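Wornlow Evening Classes: Reading the Contemporary Novel
Handout 4: How to read a book review (and how to write one)
June 20, 2023

Hello again, all, and thank you for such a lively evening on first chapters. We ran over, I know, and that was mostly me! This week we leave the novels alone for a bit and look at the people who write about them in the papers and magazines.

A review usually has very little room. The Wivden pieces in your pack were written to 75 lines, and in that space the reviewer has to tell you what sort of book it is, give you a taste of the prose and come down somewhere. Look at how much goes on plot. If it is more than half, ask yourself whether the reviewer had much to say (sometimes they did, and ran out of space, poor things).

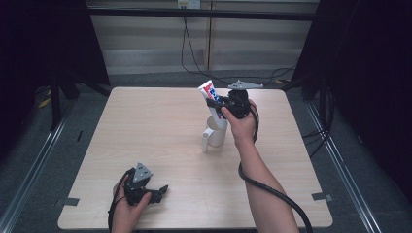
How much of the ending should a reviewer give away?

As little as the argument needs. Most editors are happy with anything from the first third of the book, and after that you should tread gently and hint.

Now, quotation. Please do quote, and quote whole sentences where you can. A lonely adjective in inverted commas tells us next to nothing about a writer's ear. The Tuvitz review on page 14 is lovely on this point: a long passage, left to breathe, and only then the reviewer's opinion of it.

For next time, read the two reviews of the Harasym translation and mark every sentence that could have been written without opening the book. Then have a go at your own opening paragraph, 80 words, on any novel you have finished since January. Bring two copies if you can manage it, and a pencil.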